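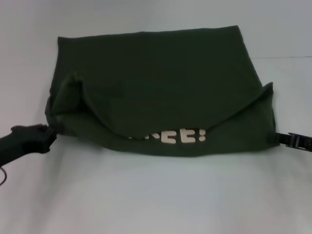
Does the fold planner in Prantl have to wait for every camera before it commits to a regrasp?

Only the head stream is required. The wrist streams are optional inputs, and a wrist mask below the area threshold is dropped before fusion.

Kwesi Antwi wrote:

> With the wrist masks enabled on the Fosbridge cell, the planner
> sometimes stalls in REGRASP_WAIT until the watchdog fires. The
> head mask looks fine when I dump it. I have fuse_timeout_ms at
> 400 and min_mask_px at 70. Is the wait on the masks or on the
> transforms? Same config runs clean in the Plirnstead branch.

It's the masks, but indirectly. I replayed your log against master and the stall reproduces. The fusion node gets a wrist mask that passes min_mask_px, finds no overlap with the head mask after projection, and asks for a fresh pair. If the next wrist mask is just as bad, it asks again. The timeout is restarted on each request, so 400 never expires. The Plirnstead branch still has the old single-shot timer.

The bad masks come from the wall. The segmenter was tuned on luminance only, and a soft shadow on gray panels is dark enough to clear 70 pixels easily.
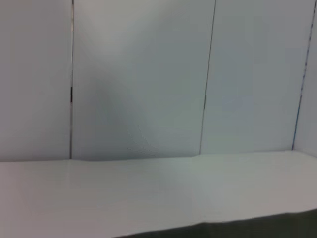
Wrist view with no cloth in it: wall panels, shadow, bare white surface.

The correct output for a view like that is an empty mask. Master returns a 2,003 pixel blob on the second panel. Raising min_mask_px would hide it, and would also throw away small cloth corners that we want to keep.

I tried two changes. The first clips each wrist mask to the table polygon projected from the extrinsics, so wall pixels never reach fusion. The second starts the timer once per regrasp and leaves it alone. Patch is in the prutusdale-fuse branch, 22 lines not counting tests.

With the clip on, the cloth boundary survives intact, including the pointed corner near the far edge of the table:

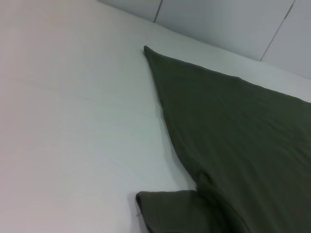

Wrist view, green cloth at right, wall seams behind the far edge.

Two caveats. The clip trusts the table plane, so a stale hand-eye calibration will shave real cloth off the mask — check the residual first. It also does nothing about layers. The folded flap at the bottom of that last view and the cloth above it still come out as one region, and the corner picker treats the notch between them as a candidate. I have no fix for that yet.

Kwesi, could you rerun with clip_to_table: true and leave the other two values as they are? If REGRASP_WAIT still shows up, send the transform log along with the masks.

Nataša Berisha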